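Interlocking floor tiles: questions we get a lot

Garkine Flooring Help, last tidied up in January
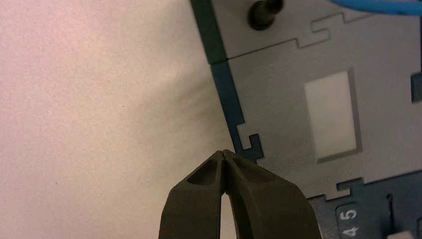 Short answers, because most of you are reading this on your knees with a tile in one hand. If yours isn't on the list, email us. We read everything, replies can take a couple of days in busy weeks.

Which tiles is this page for?

The gray puzzle-edge ones, both the Soketti (thinner) and the Watus (thicker). Most of it works for other jigsaw-type tiles too but we haven't tried them all.

Can I mix Soketti and Watus in one room?

No. Different thickness, and the tabs are cut differently. You'll get a lip right where your toes go.

How many do I need?

Length times width of the room, divided by the area of one tile, round up, then add a few for cuts and mistakes. People always skip the extras. Then they order two more later and the gray is a tiny bit off. Buy them together.

Someone asked if we've done a really large floor. Biggest so far was 700 tiles, a dance hall. Took a long weekend and a lot of coffee. Same method as a bedroom.

Do I have to leave them out of the box first?

Yes. Overnight, flat, in the room they're going in. Not stacked on end against a wall, they take a curve and you'll be fighting it all day.

What goes underneath?

Any hard flat floor. Concrete, vinyl, old wood if it's level. Not thick carpet. Thin office-type carpet is ok-ish for the Watus, not for the Soketti.

Sweep first. Then sweep again. One bit of grit under a seam and you'll feel it forever.

Where do I start?

Corner if the room is square. Middle if it isn't, and most aren't. Snap a chalk line, work outward, leave the cut pieces for the walls.

How do I join two tiles?

Lay the new one down flat, line up the tabs, press from one end of the seam to the other. Heel of your hand or a rubber mallet. Don't push them together sideways, the tabs fold under.

A tab won't go in. Help.

Check these in order:
- tile is turned the wrong way (by far the most common)
- dirt in the notch
- tab got squashed in shipping, warm it with a hair dryer on low and squeeze it back to shape
- the row before it has drifted. Sorry. Lift that row and redo it

Don't trim the tab to make it fit. It'll go in nicely and then pull out again in a week.

The seams show. Is that normal?

Yes. You'll see thin lines between tiles whatever you do. Wide gaps aren't normal, those mean something's not pressed down all the way or the floor has a dip.

What about the outside edge, it's all notches?

Either leave it (fine against a wall, under baseboard), cut it straight, or use the edge strips. Strips come in gray and in a darker blue-gray. They have their own tabs, they click in the same way as a tile. Corners are seperate pieces, so don't forget those when ordering.

If you're stopping in the middle of a room, use the strips. A raw edge catches shoes.

What do I cut with?

Utility knife, new blade, metal ruler. Score it, bend it, cut again. Three light passes beat one hard one. Change the blade sooner than you think you need to.

For pipes: paper template first, always. We keep saying it and we still get the emails.

Can I put furniture on top?

Light stuff, sure. Heavy stuff with small feet leaves dents, so put a square of ply or a coaster under each leg. Dents from a chair usually come up in a day or so, dents from a piano do not.

What about cables running across the floor?

Over the top and along the wall if you can. Don't run them under the tiles. You get a ridge, and it's not kind to the cable either.

How do I clean it?

Vacuum, no beater bar. Damp mop, a drop of dish soap. No bleach, no steam mop. Crumbs collect in the joints, an old toothbrush gets them out.

Bigger spill? Lift the tiles around it and dry underneath too. Let everything dry all the way before putting it back.

One tile is wrecked. Do I have to lift the whole floor?

No, just that one. Get a corner up with a dull putty knife and peel slowly. New one goes in tabs first, work round all four sides.

Can I return what I don't use?

Full unopened packs, yes, within 39 days. Open packs no. Loose tiles no, even if theyre perfect.

How long for delivery?

Orders in by noon Thursday go out that week. Edge strips ship from the Dương warehouse so they may turn up on a different day than the tiles. Packs are 14 tiles each and heavier than they look, get someone to help with the stairs.

Still stuck?

Email with your order number and a photo of the joint, close up. Quote help topic 31 if it's about tabs.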